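Luva home arm build: frequently asked questions
Last updated 11 March 2018

I get a fair few messages about this project, mostly from people who have started something similar in a spare room or at their local shared workshop, and I have been answering the same handful of things by email for long enough that a page seemed overdue. Please do still write if your question isn't covered. I like hearing from people, even when it takes me a while to get round to replying.

The first two are from the gripper view in the simulator and the third is from further back, with the arms. 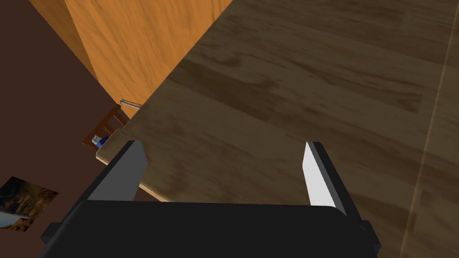
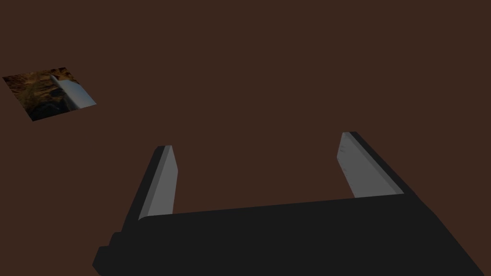
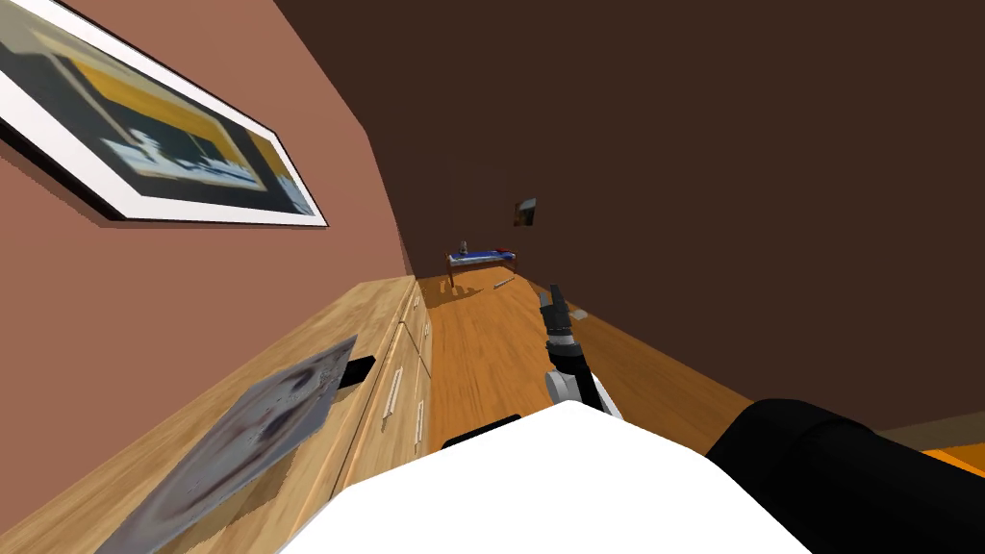 What is Luva, exactly?

Luva is the name I gave to the whole thing: a pair of hobby arms on one body, the software that drives them, and the simulated rooms I practise in before I let any real motors near real furniture. It started out as a single arm clamped to a bench at the Ríos workshop, where I have been a member for years, and it grew from there in the way these things do. I do most of my testing in the simulator these days, in the evenings, with a cup of tea going cold beside me. The fingers are plain flat plates that face each other across a wide gap, and I have kept them that way through every version, as a flat face is easy to make at home and easy to replace when you have crushed one (you will crush one). The rooms have wood-grain furniture in them and very little clutter, which suits me nicely while I am still sorting out reach and approach angles.

Do I need the simulator, or can I go straight to the hardware?

You can go straight to the hardware, and plenty of people do. I did, and I had to buy a new shoulder motor in my first month. If you have the patience, I would spend a few evenings in the simulator first, just opening and closing the gripper and getting a feel for how far the arm can go before it starts tying itself in knots. The mistakes are free in there. It is also much kinder on anybody you happen to live with.

What sort of computer does it want?

Nothing very grand. I built most of this on a second-hand desktop that lives under the stairs. If the rooms run slowly, turn the shadows off first and then reduce the size of the camera views, and see how you get on. The floor in some of my rooms is a flat colour with no pattern at all, partly for this reason and partly because I never got round to finding a nicer one. Nuria, which is the room editor I use, will let you swap it for planks if you prefer them, and it makes only a small difference to the speed.

How much has it cost you?

More than I told myself it would! The parts for one arm came to some 400 pounds, and the second was a little cheaper as I already had the tools, the crimps and a drawer full of the wrong screws. If you can share an order with other people at your workshop, do, as postage on heavy motors is a nuisance. I wouldn't buy both arms at once. Get one moving properly and see whether you still like the hobby.

What are the pads on the fingers in your build?

On the real one they are rubber. I glue thin sheet to the inner faces and trim it with a craft knife once it has set overnight. In the simulator the grip comes from a friction setting instead, and I have never found one value that behaves just like the rubber. Mine is set a touch low on purpose, so that if a grasp holds in the simulator I have a reasonable hope of it holding on the bench.

My gripper opens but won't close fully. What have I done?

Nine times out of ten the horn has gone onto the motor one tooth out. Take the cover off, send the motor to its middle position, lift the horn off and put it back so that the two fingers sit at matching distances from the centre line. Do this with the power off, apart from the moment you send the command. If it still stops short, check that the cable isn't caught behind the wrist. I lost a whole weekend to that one in August and felt very silly when I found it.

Which view should I drive from, the gripper or the one further back?

I use both, and I would encourage you to get comfortable with both. The gripper view is lovely for the last bit of an approach, when you want to know whether a thing will fit between the fingers. It is no help at all for knowing where your elbow is. For anything involving a longer reach I drive from further back and only change over when I am close. People who have come from radio-controlled cars or boats often take to the wider view at once, and people who have come from soldering seem to like the close one.

Does Luva work with the Vandeo controller board?

It does. That is the board I use, and the settings file in the download has been written with it in mind. Each arm wants its own board. You can run the pair from a single one if you are careful about the current, but the motors sag when both arms lift together and the wrists begin to shake. Use a separate supply for the motors as well, and keep a switch for it where your hand naturally falls.

Is it safe to have around children or pets?

With the power off, yes. With the power on, I treat it as I would a sewing machine or an electric drill: somebody grown up is in the room, paying attention, and the switch is within reach. The fingers aren't strong enough to do serious harm, but a pinch hurts, and an arm that swings unexpectedly can knock a hot drink off a table. The cat is shut out of the room altogether.

Can I use your files for my own build, or for a school club?

Please do. Everything on the downloads page is free to use and change. I would love a note telling me how it went, and if you improve the wrist bracket I would like that back very much, as I have redrawn it more often than I care to admit and it still squeaks.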